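Kekent repair fair, quick notes from my visit

Typing this on the train home so excuse the mess. Went in January, doors at 9, got there closer to 10 becuase the bus from Ukov doesn't run the way the timetable says it does.

Getting there
Hall is at the far end of the old market. Follow the orange arrows, not your phone. Phone sends you to a loading dock. Entry 3, cash only at the door, cards fine inside. Coat check free but the line was long so I kept mine on and regretted it by the second aisle.

Downstairs
Clothes and shoes on the left, furniture on the right. Sewing tables were packed. Watched a woman put a new zipper in a ski jacket while the owner ate a sandwich. Took my brown boots, the heel has been loose since fall. Glued, clamped, told to come back after lunch. Paid 5. They feel solid so far.

Chair caning at the back wall. Slow work, nice to watch. There's a signup sheet for a weekend class run by Tsegaye, the basket and cane shop, and I put my name down then saw there were 17 names ahead of mine. We'll see.

The lamp people were great. Brought the green desk lamp with the bad switch. Bad switch was fine, the plug was the problem. New plug, tested, done. Wish I'd brought the toaster too.

Food
Soup from Astano, lentil or beet. Get the lentil. Bread ran out before one o'clock. Coffee okay, bring your own cup and they knock a little off. Only a handful of tables so most people ate on the stairs, which made going up and down a pain.

Upstairs
Quieter, warmer, better light. Bikes in the first room. They do brakes and flats only, anything with gears you get a ticket and a shrug. Clocks and watches next door, very long wait, I gave up. Radios after that. Somebody had an old tabletop set playing a soccer game and a crowd had formed, no repair going on at all.

Computers in the last room. Cases with the covers off, people asking if their old desktop is worth saving. The advice I overheard was mostly clean it, more memory, keep it another year. Same thing I'd been told about mine, so good. 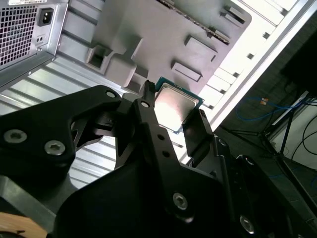

Inside an open desktop, both of these.

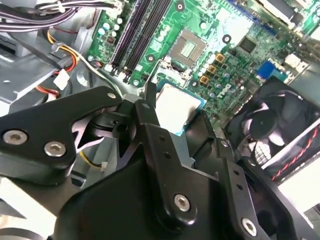
Stuff to buy
Used tools on the landing by the exit. Hand planes, tins of mixed screws, a huge box of drawer knobs. Sign said 100 knobs for the price of a coffee and I really did stand there thinking about it. Came away with two files and a small oil can that leaks. My fault, didnt check.

If you go
Come early for shoes and watches. Eat before noon. Label your stuff, the pickup shelf was chaos and I saw two identical blenders get argued over. Restrooms are upstairs only. Last bus back to Ukov is at 5 and it leaves on time, unlike the morning one.

Next one is supposed to be in spring, same hall. Will post when they put the date up.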